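Evdale Desk Set: read me

Evdale is a small picture set about one desk and the keyboard used on it. Digby Fairweather put the first version together in August, and Tõnu Org checks the labels. The full set has 4000 pictures, 2000 of them labelled. 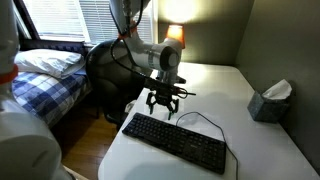 Labels are kept short and use everyday words, one per object. Keyboard, cable and tissue box each get their own label, even where the cable loops round beside the keyboard. Walls and windows are left out.

Key names

Keys are named by what is printed on them, whichever way up the keyboard lies. The blank long key is always "space". There are 139 names in the list, including older spellings.

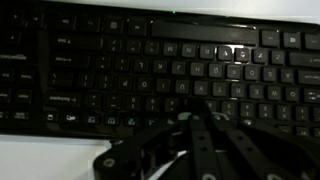

Folders

desk: wide views of the desk and the room
keys: close views of the keyboard
spare: 1000 pictures with no labels yet
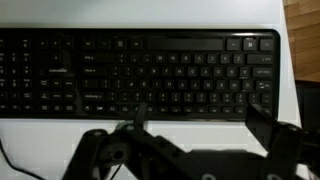 Keyboard upside down, Windows key near the right end. Folder: keys.

Known problems

Small print on the keys is often blurred. If you can't read a key, mark it "unclear" and move on. Glare is not labelled.

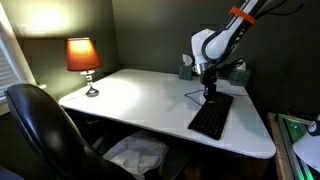
Lamps were first filed under "light" and are now "lamp". Old label files still need changing by hand.

Last changed 15 October 2018.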